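Bravo doorway episodes – recording rules

Maintainer: Meirion Rees. Revised 2 Jul 2019.

Scope: 608 simulated household episodes, seen from the robot's own viewpoint. Of these, 184 are held back for review.

1. Keep both grippers in view at the start of an episode.
2. Do not level the view afterwards. A tilted horizon stays tilted.

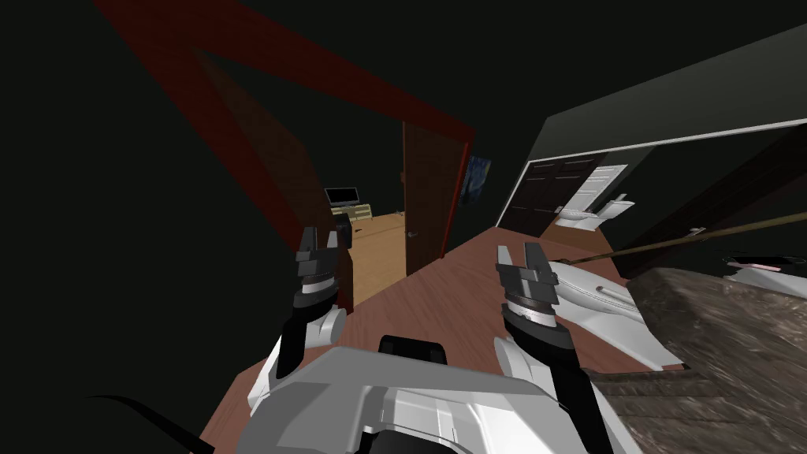

Fig. 1. Both grippers extended, open doorway ahead.

3. Log contact with a door, frame or handle as an event – even where the task carries on.
4. Discard episodes shorter than 15 steps.

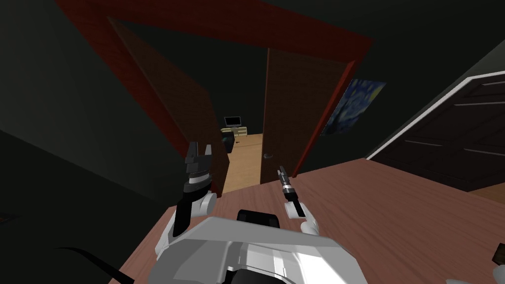 Dim lighting is not grounds for removal. Brightness must not be corrected in the stored files; reviewers may adjust their own display.

Changes to these rules go through Bình Dương at Datelance.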